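Manual de puesta en marcha — Hattar 124, deshumidificador de sótano
Sección 3. Instalación y primer arranque
Rev. Mar 3, 2019

Antes de nada: dejar el aparato de pie 3 horas después del transporte. Si vino tumbado, un día entero. El compresor no perdona.

3.1 Colocación

1. Suelo firme y nivelado. Nada de alfombras.
2. Separar 15 cm de la pared por detrás. Por arriba, libre.
3. Bloquear las ruedas delanteras (pestaña hacia abajo).
4. Cerrar ventanas y la puerta del sótano. Con la puerta abierta se seca el pasillo y poco más.

NOTA: en locales con techo bajo, girar la rejilla de salida hacia el lado largo de la habitación.

3.2 Desagüe

Dos opciones. Depósito o manguera continua, no las dos a la vez.

5. Depósito: empujar hasta el clic. Si la luz roja sigue encendida, sacar y volver a meter, el flotador se atasca a veces.
6. Manguera: quitar el tapón trasero, enroscar el adaptador Fetel a mano. Sin llave, la rosca es de plástico.
7. La manguera siempre en bajada. Un solo bucle hacia arriba y el agua vuelve al depósito.

PRECAUCIÓN: no tirar el tapón. Hace falta para volver al modo depósito.

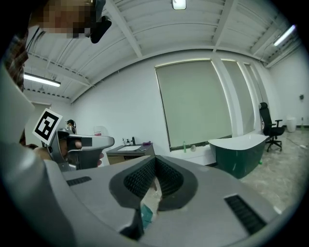 3.3 Conexión y arranque

8. Enchufe con toma de tierra. Ni regletas ni alargadores enrrollados.
9. Pulsar encendido. El ventilador arranca primero, el compresor espera 3 minutos. Es normal.
10. Elegir humedad con las flechas. Para empezar, modo continuo; luego bajar a automático.
11. Anotar la lectura inicial en la hoja de la última página.

NOTA: los primeros días el depósito puede llenarse muy rápido. Paredes, cajas, madera — todo suelta agua. Vaciar y seguir.

PRECAUCIÓN: desenchufar antes de sacar el filtro. No secar ropa encima de la rejilla.

3.4 Filtro

12. Tirar de la tapa lateral, sacar el filtro Kesemard.
13. Aspirar o lavar con agua tibia, sin jabon. Secar a la sombra.
14. Cambiarlo a las 3000 horas de uso. El aviso se borra manteniendo pulsada la tecla FILTRO.

Recambios y adaptadores: distribuidor Skutero, indicando el número de serie (etiqueta trasera, debajo del asa). Códigos de error en la sección 4.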